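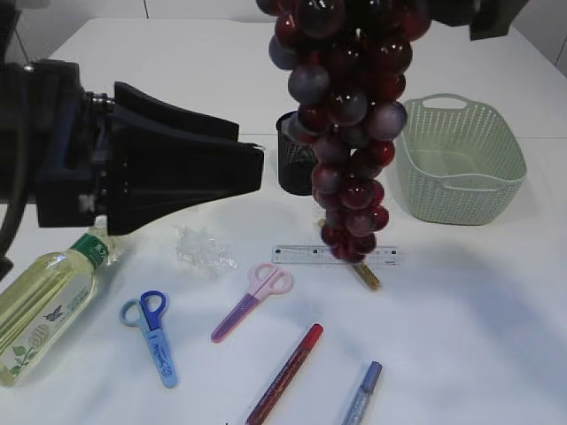
Plurkar Open Day Tabletop Set

Version of 29/01/2026

Summary

This folder contains the recordings made at the open day of the Plurkar laboratory in Illero. Visitors could stand near the table and watch the arm handle small things from home and school. We publish the set so that the schools who came can use it in their lessons.

Contents

- 26 recordings in the folder "table"
- still pictures from the fixed cameras
- notes.txt, with the remarks of the operators

Objects

The objects are of the everyday kind: artificial grapes, children's scissors with blade covers, glitter pens, a clear ruler, a plastic bottle and a light green basket. The positions of the objects are not the same in all recordings, so please do not take them from one file for another.

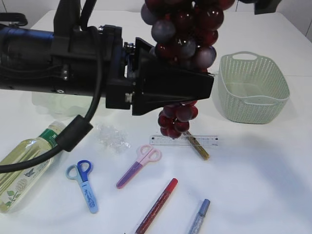 Gripper with the artificial grapes over the ruler.

How to use

Unpack the archive with Min, version 10 or later. Older versions open the stills but not the recordings. The complete set needs some 2000 MB of free space.

Known problems

The clocks of the cameras were not set together. The sound is removed, as visitors were speaking near the table. In notes.txt a few words are still in shorthand and we will correct them before the next open day in July.

Licence

Free for teaching and research. Please write "Plurkar / Clernora" as the source.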